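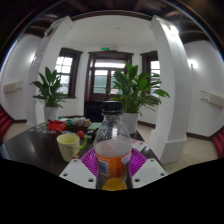 What will visitors get to do at the open day, if they have never touched a robot before?
They will pick up the hand-held gripper themselves, grasp a few everyday things with it, and after that they will watch an arm repeat the same kind of grasp at the next station.

Speaker notes, Munelitz open day, morning talk
Speaker: Tatiana Štefanec
Questions and microphone: Florante Sebastian

Slide 1. Welcome
Wait until the people at the back have sat down. Say good morning, say my name slowly, spell it if somebody asks. Thank Trovix for lending us the arm and Maddocks for the printed programs.
Tell them where the toilets are and that the coffee is in the next room. The talk is 38 minutes with questions. Phones are welcome, but flash should be off near the arm.

Slide 2. Why we begin with the hand
Most people expect that I will talk first about the arm, because it is big and it moves. I prefer to begin with the hand. Picking up a bottle is something everybody did this morning, and very few of us can explain how we did it.
Ask the room: when you lift a bottle, how hard do you squeeze? Give them time. Somebody will say "enough". Good answer, use it.
Then explain that "enough" is the difficult part. With too little force the bottle slides, and with too much the plastic bends and the label gets creases. A person corrects this without thinking. For the arm we have to show it many times.

Slide 3. Soft fingers
Keep this short. Ribbed, flexible fingers can bend around a round shape, so the force is spread along the side of the bottle. A hard, flat finger would touch it only on a narrow line.
Pass the spare finger through the first row. Remember to get it back! In April I did not, and we found it under a chair two days later.

Slide 4. Learning from demonstration
Everyday words here. We do the task by hand with the gripper, the movement is recorded, and a program looks for what the good attempts have in common.
For the work I present today, Zihan Ren and Qiuyue Kong recorded 619 attempts with bottles and cups. We kept 328 of them for training. Say both numbers slowly. People always ask about the others, so explain it now: some were too quick, in some the hand hid the object, and in some we simply changed our mind in the middle. A bad demonstration teaches also, but it teaches the wrong thing.
If there are many children, leave out the second half of this slide and go to the demo.

Slide 5. Live demonstration
Walk to the side table. Do not talk while walking, the microphone makes noise.
Begoña starts the arm. I hold up the hand gripper and close it on the bottle, lift, wait, put it back. Then I nod to Begoña and the arm does its turn.
Put the bottle down with the cap closed tight. Check it before, please, not during.
If the arm stops: stay calm, say "it is waiting for us", and let Begoña restart it. One restart is fine. After the second one, continue with slide 6 and show the arm again at the end.
If it drops the bottle, let people laugh and do the grasp once more from a different side. I find that this is usually the moment when they begin to ask good questions.

Slide 6. What it cannot do yet
Be open about this. Clear plastic is difficult for the cameras, above all when there is a bright window behind it. A table with many things on it is harder than an empty one. Our arm is also slow, and a person would finish the same job many times over while it is thinking.
The Rustilen software will get a new version after winter. I should not promise a date, even if they insist.

Slide 7. Your turn
Invite people in small groups. Each group gets the hand gripper and Qiuyue explains the trigger. Squeeze slowly, stop when the fingers begin to bend, then lift.
Children first, with a parent beside them. Long sleeves rolled up, long hair tied back for anyone who goes near the arm. The hand gripper alone needs no such rules, but the line at the floor is for everybody — me included.
Ask each visitor to try the bottle first and a mug second. The handle changes everything, and they will feel it in the wrist.

Questions
Florante repeats each question into the microphone before I answer, so that I have a moment to find my words in English.
Likely ones: the price (send them to Trovix), jobs (take time, answer seriously), whether it can cook (not ours).
Close by reminding them that the arm runs again after lunch, and that the sign-up sheet for school visits is with Florante at the door.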